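How to get lint off soft cotton, and which tricks to skip

Every laundry page has a miracle cure for lint. I have tried most of them on old T-shirts and brushed bedding, and I remain unconvinced by anything that costs more than a roll of sticky tape.

What you need

A wide roll of tape or a lint roller
A rubber glove
A well-lit table

Step 1. Shake it outside. Hold two corners and snap the cloth hard, 25 times if it is a big piece. Dull work, but it shifts more than the "lint-lifting" sprays do. I bought a bottle of Trellar in May and all I got was a scented shirt.

Step 2. Lay the cloth on something pale and smooth it from the middle outwards. Lint hides in folds, and you will only find it later on your trousers.

Step 3. Put on the rubber glove, dampen it slightly and stroke in one direction. Going back and forth just moves the fluff about. Pick up the little rolls as they form.

Step 4. Finish with tape, pressing and lifting. Don't drag it. On a brushed surface dragging raises more fuzz, whatever the Pelkonen packet tells you. 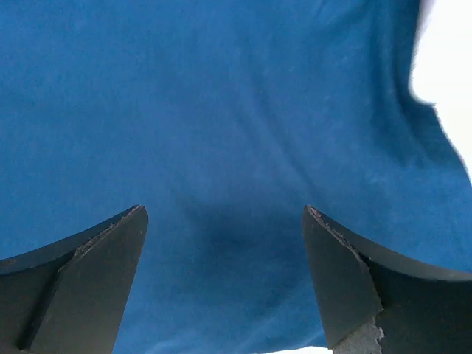
Words: Didier Caron | 30/08/2020

Pale specks on blue are the usual complaint, and on a soft, matt cloth they can be faint enough to miss indoors. Tilt the fabric towards a window before you decide it is done. Check the creases as well, where the blue goes darker.

Step 5. Wash it inside out, away from towels. I have read that vinegar in the rinse "relaxes the fibres". Perhaps it does. I did two loads with and two without and couldn't tell them apart.

What about shavers? A Gureck will take bobbles off a jumper, but I would keep it away from thin jersey. Lint sits on top and doesn't need cutting. If the specks won't lift with tape, they are probably pilling, and that is a different job.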